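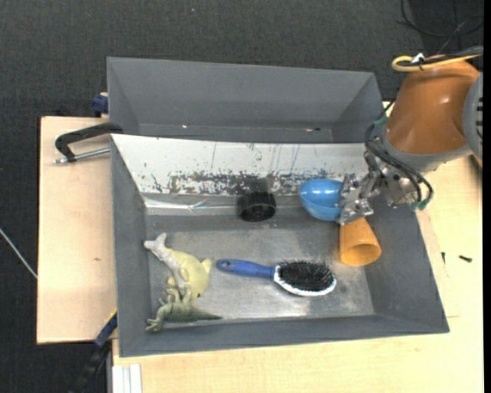 Small mixed items in a large grey bin, with a second bin behind.

The cost of the small order

Wholesalers of small household parts have a problem with arithmetic. A box of washers that leaves the warehouse on a full pallet costs almost nothing to handle. The same box, sent alone to a village ironmonger, can cost more to pick and pack than it earns.

Prasau, a distributor that supplies independent hardware shops, put figures to this in a review finished in November 2021. It holds 3,000 product lines. Of these, 332 account for most of its sales by value. A further 1,396 are ordered less than once a month, and usually in ones and twos.

"The slow lines were never costed separately," says Kamala Pisharody, who led the review. "Rent, wages and packaging were spread evenly across the range, so the fast lines were paying for the rest."

The usual answer is a minimum order. Zallier, a rival, set its own at £37 and applied it to every account. Shops responded by saving up their orders, and the average basket grew. They also began to buy urgent items elsewhere, and part of that trade did not return.

Prasau chose a different method. Each line now carries a handling charge based on where it is stored and how long it takes to reach, check and wrap. The charge appears separately on the invoice. A shop that orders a single hinge pays for the walk to fetch it; a shop that adds ten more from the same shelf pays for that walk once.

Dalibor Ďurica, who buys for a group of rural shops, accepts the logic but dislikes the paperwork. His invoices have doubled in length, and his accounts software, Giment, treats every charge as a separate product — a fault he has reported twice.

Stock has also been moved. Lines often ordered together, such as cistern washers and float valves, now share a bay even where their sizes differ. Slow lines went to the upper floor, where they are picked in one round each afternoon and sent out the next morning.

Pisharody expects to drop part of the range in April, after suppliers have been asked whether they will ship direct.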